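Why do plumbers wrap tape round a pipe?

From the Welska home and science pages for young readers
Written by Emiko Kudo. Checked by Petro Bilyk, plumber.

Look under a sink and you will find pipes joined to other pipes. Most of the time you don't think about them. Water goes up to the tap and dirty water goes down the drain, and the cupboard stays dry. One of the things that can help keep it dry is a thin tape, wound round the end of a pipe before it is screwed into place.

It is called thread-seal tape. Some people call it plumber's tape. You may also see the letters PTFE on it, and we will come to those.

What is a thread?

The word thread has two meanings. One is the stuff you sew with. The other is the ridge that winds round and round a screw. If you have a plastic drinks bottle at home, take the lid off and look at the neck. You will see a raised line going round it. The lid has a matching line on the inside. When you turn the lid, one line slides along the other and pulls the lid down tight.

Many metal pipes join in the same way. One part has its thread on the outside and the other has its thread on the inside. Plumbers call them the male thread and the female thread.

Why would it leak?

Two pieces of metal never fit together perfectly. Even when they are screwed up tight there are tiny gaps between the ridges. They are too small to see, but water in a pipe is being pushed along, and it will find its way through a very small gap. First you get a bead of water on the joint. Then it drips.

The tape fills the gaps. It is soft and squashes into the shape of the ridges as the pipe is turned. It is slippery too, so the two parts are easier to screw together.

What is PTFE?

PTFE is short for polytetrafluoroethylene. Try saying it in bits: poly – tetra – fluoro – ethylene. It is a kind of plastic and very little sticks to it. The coating on many non-stick frying pans is made of PTFE.

This is the part that surprises people. Thread-seal tape is not sticky. There is no glue on it at all. If you pull off a short piece and press it on your hand, it will just fall away. It feels smooth, a bit like the skin of a balloon, and it stretches before it breaks.

How is it put on?

Petro has fitted pipes for 23 years, and he does it like this:

First he wipes the thread clean with a rag.
Then he holds the end of the tape flat on the thread with his thumb.
He winds it in the same direction that the other part will turn. If you wind it the wrong way, the tape bunches up and comes off when you screw the joint together.
He keeps it pulled snug so that it sinks into the ridges.
He goes round a few times, snaps the tape and smooths down the end.

Thicker tape needs fewer turns. The packet usually says how many.

Why does it come on a roll?

The tape is long, thin and floppy. In a heap it would tangle and pick up dirt. Wound on a spool it stays flat, and the plumber can let out a little at a time. The hole in the middle is handy as well. You can put a finger through it while you wind, or hang several rolls on a hook.

Spools come in different colours and sizes. White tape is the sort most people have seen, and in some countries yellow tape is used for gas pipes. The colour of the spool is up to the company that makes it, so it is best to read the label. 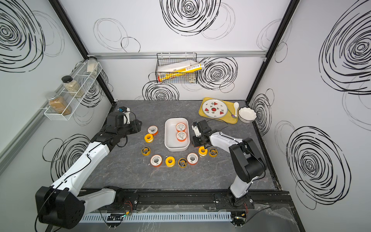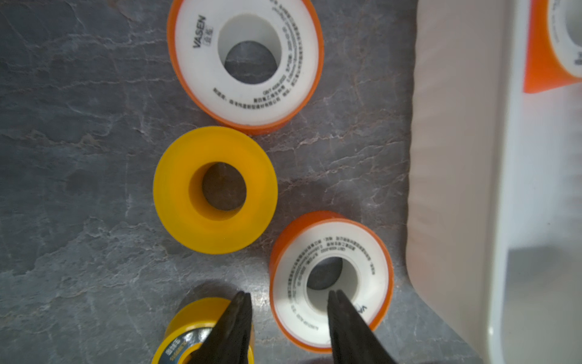
Rolls of thread-seal tape, some of them orange and white and some of them yellow.

Can I try it?

You can practise without any water. Ask a grown-up for a roll of tape and a large bolt with a nut that fits it. Screw the nut on and feel how it turns. Take it off, wind the tape round the bolt three times and screw the nut on again. Does it feel tighter? Unscrew it and look at the tape. You should be able to see the marks of the ridges pressed into it.

Leave the real pipes alone, and never touch a gas pipe. Gas pipes are a job for a trained gas engineer.

Words to know

Joint: the place where two pipes meet.
Seal: something that closes a gap so that water or gas can't get through.
Spool: the round part that tape or thread is wound on.
Thread: the ridge that winds round a screw or the end of a pipe.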